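Marar Yard notes: a data card for the public space counts and comments

Hello! If you've landed on this page you probably want the spreadsheet that goes with the Marar Yard redesign, or you've been sent the link by somebody who wants you to check their sums. Either way, have a read first. It won't take long and it'll save you emailing me about the column called "dwell_b" (everybody emails me about dwell_b).

What's in it

There are 3,588 rows. Each row is one short observation of people using the yard between the old bus shelters and the back of the Guvport arcade in Jendberg: walking through, sitting, waiting, eating, chatting, leaning on the railings. I've kept the comment cards in a separate file, 200 of them, typed up exactly as they were written, spelling and all. I only took out names, phone numbers and one very detailed complaint about a neighbour's hedge that had nothing to do with the yard.

The files are:

yard_counts.csv – the observations
yard_cards.csv – the typed-up comment cards
zones.txt – a plain description of where each zone starts and stops
changes.txt – what I've fixed and when

How the counting was done

We split the yard into seven zones and stood in four places to watch them, so some zones were seen from closer up than others. Zone 5 is the one to be careful with. It's behind the planters, and if you're any shorter than Kavitha Rodrigues you can't see the far bench properly. Kavitha did most of the Zone 5 shifts for exactly that reason, and Shaimaa Fawzy did the evenings, which I was hugely grateful for as it was October and perishing.

Each shift was ten minutes of watching and five of writing up. We didn't photograph anyone and we didn't ask anyone their age. The age_guess column is a guess, please treat it like one!

The columns people ask about

zone – 1 to 7, as in zones.txt
activity – the main thing the person was doing, from our fixed list
dwell_a – minutes they stayed, if we saw them arrive and leave
dwell_b – minutes they stayed, if they were already there when the shift began, so it's always an undercount
group – how many people seemed to be together
weather – our own words, so expect "spitting" and "grim" next to "dry"

Please don't add dwell_a and dwell_b together. I did it myself in the first draft and got a lovely graph that meant nothing at all.

What it's good for

Comparing zones, mostly, and seeing which bits of the yard people cross and which bits they stop in. The council's plan moves the benches nearer the arcade steps, and I'd like someone to come back after the work's done and count again in the same way. It's no use for total footfall. We weren't there all day, and nobody counted at all before the shops opened.
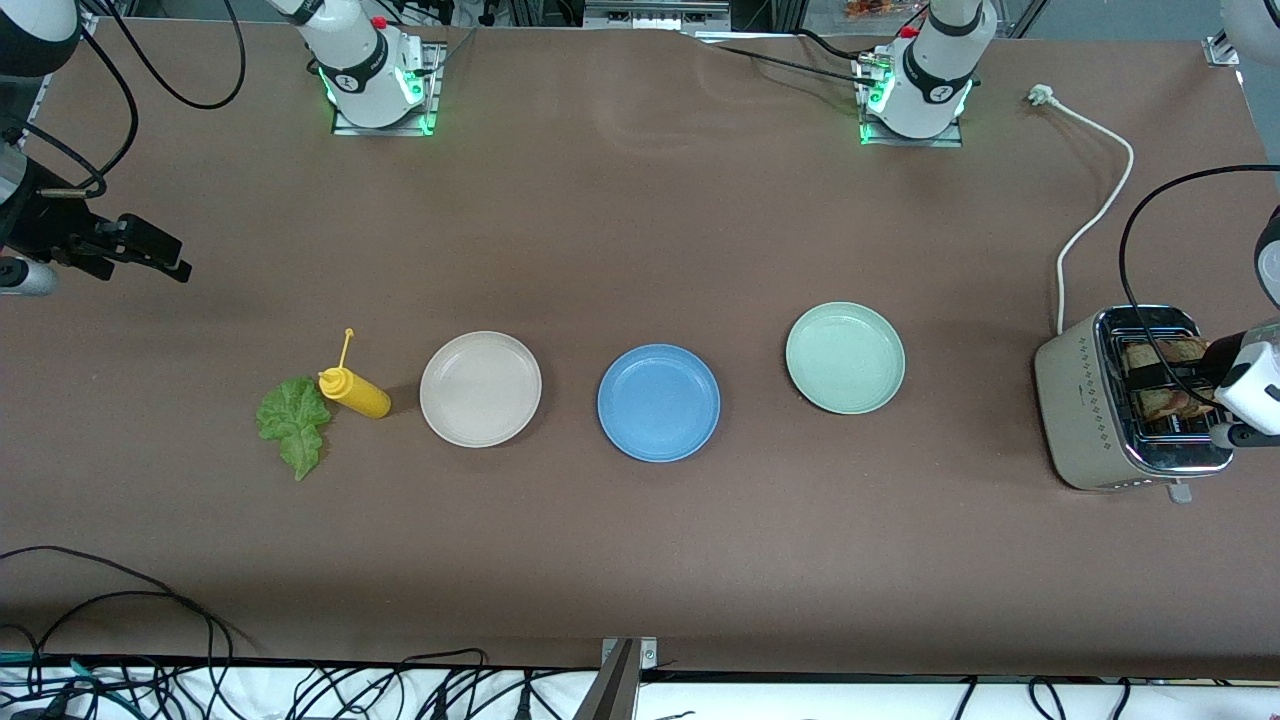
Two arms at the far edge of the long brown table, green lights on.

Known problems

Zones 2 and 3 were swapped on one sheet and I've put them back, but if something looks odd in the early rows, that's where I'd look. A few cards were filled in by the same hand. I've left them in and marked them "repeat?" in the notes column. The activity "other" got used far too much in the first few shifts, before we added "waiting for someone" to the list.

Using it

Help yourself. Use it, chop it up, put it in your coursework, only say where it came from and don't try to work out who wrote which card. If you load it into Trovedance, choose comma as the separator and tell it the first row is headings, otherwise the zones come in as dates (no idea why).

Last updated 24/04/2024. Corrections are very welcome, and if you send one please give me the row number.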